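Ticket 3844: Left hand drifts during teleop demos on peg board
Status: Open
Opened: Sep 9, 2021
Station: Pitik 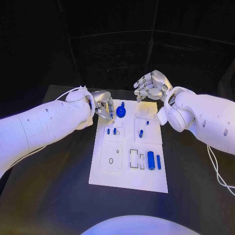
Attachment 1. Head view, left hand low by the blue knob, right hand raised.

Problem
When the operator holds still in the Zidex gloves, the left hand keeps sinking toward the board. Right hand holds position fine. Seen in demos 33 through 41, all on the knob task. Demos before that replay clean.

Tried so far
Re-zeroed both gloves. No change.
Swapped left and right glove trackers. Drift stayed on the left arm, so the trackers look OK.
Restarted the Sakon bridge. Drift went away for two demos, then came back.
Checked the log. Left wrist offset reads 174 at start and keeps climbing — right wrist stays flat.

Update
Rolled the bridge back to build 3423. Ran five knob demos with no drift. Have not tried the small pegs or the cylinders on this build yet.

Next
Leave Pitik on 3423. Do not use demos 33 through 41 for training — they are still in the Bermúdez folder and need to be flagged. Bridge fix is planned for October. Keep this open until then.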